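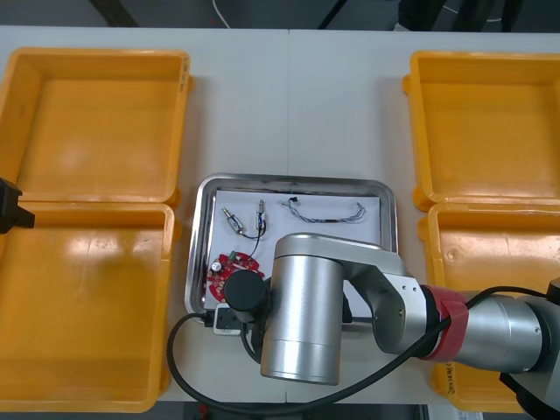 Saoirse Geraghty

So Wovomcombe put robot arms on our parts sorting bench in May and I've been meaning to post ever since. The boards, little cylinders and cable bits come in a steel tray lined with white paper, with an orange box either side. I used to do that by hand all shift! Now I set up trays, clear jams and fill in a log. My wrists feel great – my brain is bored silly. Anyone else?

wiroj_p
Same at Pullow. We went from four sorters to 2. They said people would be "moved up" and one guy did get a repair job, but the other took nights in packing and hates it.

Emerson C.
I don't buy the doom. I did 353 trays a week by hand and my thumbs were shot. I'd never go back.

Saoirse Geraghty
Glad about your thumbs, but did they raise your pay when you started minding the machine? Ours stayed flat.

Emerson C.
Fair, no. I asked twice.

zuleica_m
Ask for the repair training in writing. I got mine that way – took 200 hours, and now I'm the one they call when a cable snags.

wiroj_p
Our boss says training is "under review."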